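How to Pack a Kitchen Cupboard for a Move

A cupboard of jars, tubs and bottles takes longer to pack than most people plan for. I moved from Zadstead to Furarley in September and did the kitchen last, which was a mistake. Start on it a week ahead.

What you need

Small boxes, packing paper, plastic wrap, wide tape, a marker and paper labels. Large boxes get too heavy once they have cans in them. Keep each box under 21 pounds if you'll be carrying it up stairs.

Step 1. Empty the cupboard

Take everything out and put it on a table or counter. Throw away anything stale or leaking. Food you won't eat before the move can go to a neighbor or a food pantry if it is sealed and in date.

Step 2. Seal the lids

Screw every lid down tight. For tubs and jars, stretch a piece of plastic wrap over the lid and press it down around the sides. Oil and vinegar bottles should also get a strip of tape across the cap. If you have reused a food tub for something else, put a new label on top where you'll see it when the box is opened. 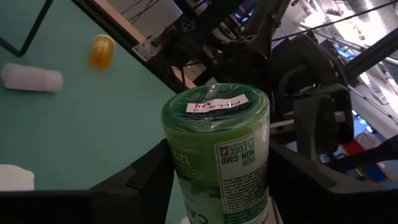
Stand bottles upright and fill the gaps with crumpled paper. Cans go on the bottom, glass in the middle, dry goods on top. Flour and sugar bags split easily, so put each one in its own plastic bag first.

Step 3. Label the boxes

Write the room and the cupboard on two sides of the box, not on the top. Tops get covered as soon as boxes are stacked. I used the Taketti paper labels and they held, but they don't stick well to dusty cardboard — wipe it first.

Pack one box to open on the first night. Mine had coffee, salt, a pan, two plates and the can opener.

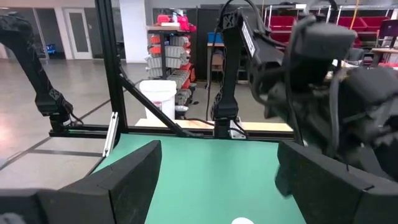
Unpacking goes faster if the shelves are measured before anything is put on them. Set out what you use daily first and leave the rest boxed until Monday or whenever you have time. Work on a flat surface next to the cupboard. A plain colored top like the green one in the photo is good for this, and small white things show up well against it. Wipe each jar before it goes on the shelf, and peel off the plastic wrap at the same time.

Shelf liner should be cut a little short of the full depth so it doesn't curl at the back. The Wan liner comes in rolls of 55 inches, enough for two of my shelves.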